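Storing and Labelling Building Blocks in Lidded Boxes

Applies to: plastic interlocking blocks used on a shared table, in a classroom, office or activity room.

This page covers sorting, washing, boxing and labelling a mixed set of blocks so it can be put out and packed away without re-sorting. The method suits a set of up to 522 pieces in one box. Larger sets should be split before you start, using the notes under Splitting a set.

What you need

Clear plastic box with a translucent or clear lid
Adhesive labels in a pale colour, permanent marker
Two shallow trays
Mesh laundry bag with a zip
Mild dish detergent
Old towels
Kitchen scale reading in grams

Boxes sold for shoes or craft supplies are adequate. The Turell flat-lid box and the Zolon clip box both work. The Zolon seals better but the clips are stiff for children under 5, so leave one clip undone if they will be opening it themselves. Opaque tubs are not recommended. Contents should be readable from the side at table height.

Step 1. Empty and check

Tip the whole set onto a tray. Remove anything that is not a block: paper clips, crayon ends, coins, parts from other sets. Put damaged blocks aside. A block with a split wall or a whitened stress line at the corner should be discarded. Tooth marks alone are not a fault unless the edge has gone sharp.

Step 2. Wash

Fill the mesh bag no more than half full. Soak it in lukewarm water with a small amount of detergent for 7 minutes, agitate by hand, then rinse twice. Do not use the dishwasher. Heat will distort thin plates, and the fit between pieces does not recover.

Blocks with wheels, hinges or printed faces should be wiped with a damp cloth and kept out of the soak.

Step 3. Dry

Spread the blocks on towels, open side down, in a single layer. Turn them once after an hour. Leave overnight. Water held inside the tubes will cloud the box and lift the label adhesive, so do not close the lid until a few pieces shaken over a dry paper towel leave no spots.

Step 4. Decide whether to sort by colour

Colour sorting looks tidy and rarely lasts past the first session. For general use, keep the colours mixed and sort by size only. Small plates go in a zip bag inside the box. Everything else goes in loose.

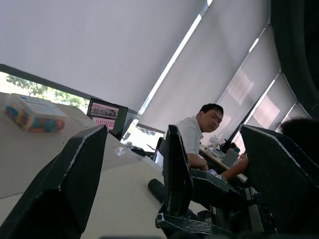 Sort by colour only where the activity depends on it, such as counting exercises or copying a pattern card. In that case use dividers cut from corrugated plastic, trimmed 5 mm below the rim so the lid seats properly.

Step 5. Fill

Large blocks go in first, then medium, then the bag of small plates on top. Leave a finger's width below the lid. An overfilled box bows at the sides and the lid will pop when boxes are stacked.

Weigh the full box with the lid on and write the figure down. At pack-up, a difference of more than a few grams means pieces are missing, and it is quicker to look under the table then than the next morning.

Step 6. Label

Wipe the lid with a dry cloth. Apply the label flat, working from the centre outward. Write the contents, the full weight and the month of the last wash, for example "Mixed blocks, March". Put a second label on the short end if the box will be shelved.

On textured lids, ordinary paper labels lift at the corners within weeks. The Coşkun vinyl label has held through a full year of use in the Burnside activity room, where the boxes are handled daily.

Splitting a set

Divide by weight, not by count. Mix the set thoroughly on the trays first, then scoop into each box in turn. Check that each box has a fair share of long bricks, as these run out first. For one or two builders, 135 pieces per box is enough. Number the boxes on the label.

On the table

Keep the box toward the end of the table, away from screens and cables, with the lid on when the set is not in use. During play, store the lid underneath the box so it does not end up on a chair. Pour blocks onto a tray instead of the bare tabletop. The tray limits scatter and can be tipped straight back into the box.

Maintenance

Wash every second month in regular use. Replace the label when the writing fades. Replace the box if the rim cracks.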